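The promise was a drawer that stays neat. Zetmont's folding course costs 47 dollars and claims you will never dig for a T-shirt again. I have dug for T-shirts for 37 years and was not convinced.

Định Sầm, who teaches the course, likes a tight rectangle with the collar on the outside. Mine sag at the collar.

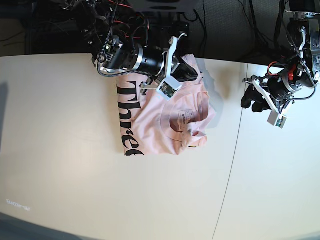 He says practice fixes that. Maybe – but thick seams bunch however patient you are, and big lettering ends up wherever the fold puts it.

Then there is the table. Sầm wants a wide, clear one, and most of us fold on whatever surface the chargers and cords have left us.

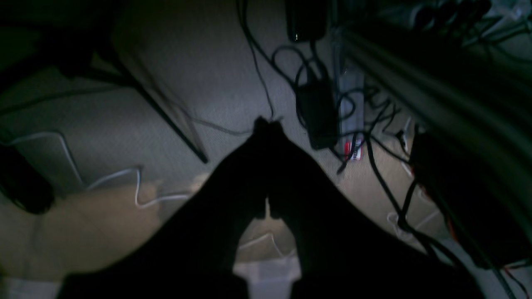
I gave it until December. My drawer holds a few more shirts now, and I still pull out the wrong one.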